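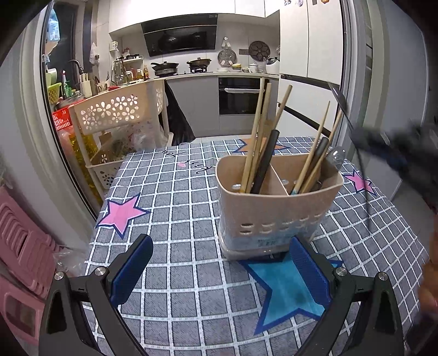 Every few months a robot paper lands in my inbox with the word "household" in the title, and readers want to know if they should stop buying drawer dividers. The latest is from Ullunow, posted 10 November 2024. They had people do kitchen chores with hand-held grippers, 375 recordings in all, and trained an arm on the results. The claim is that it can now sort a utensil holder. I have my doubts, and a few tips you can use tonight.
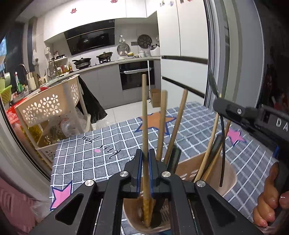 Crowding is what makes any utensil holder a nuisance, for you or for a machine. Ullunow reports 284 good picks out of 374 tries, and I'd like to know how many of the misses came from a holder like this one, where the gripper has to pinch one thin stick with two more leaning right next to it and a spatula handle in the way. The paper lumps everything together. Meanwhile, take out whatever you haven't used since last December.

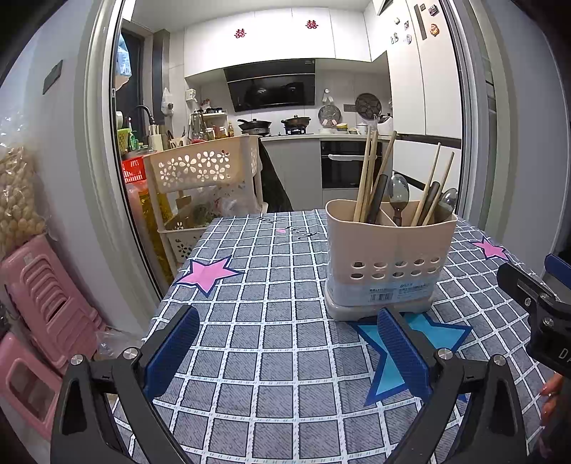 COUNTERS & TABLES

Give long things and short things their own compartments. Chopsticks in one side, spoons and spatulas in the other. A short spoon in with long sticks gets lost.

Put see-through spoons up front. The paper admits clear plastic was harder for the arm, then spends one line on it. I lose mine too.

Clear a space next to the holder before you start sorting. Bestthorpe tried to repeat the test on a bare table and got better numbers, which tells me more about the table than about the method.

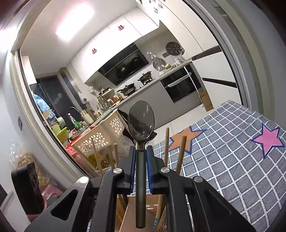 Lift each piece out by the handle and keep your fingers off the end that goes in the food. A box beside you is fine for the rejects.

As for buying anything, Zimgate and Prieto both say they plan to use the method. Neither has shown it in a kitchen it wasn't trained in. I'd want to see that first, with the misses left in.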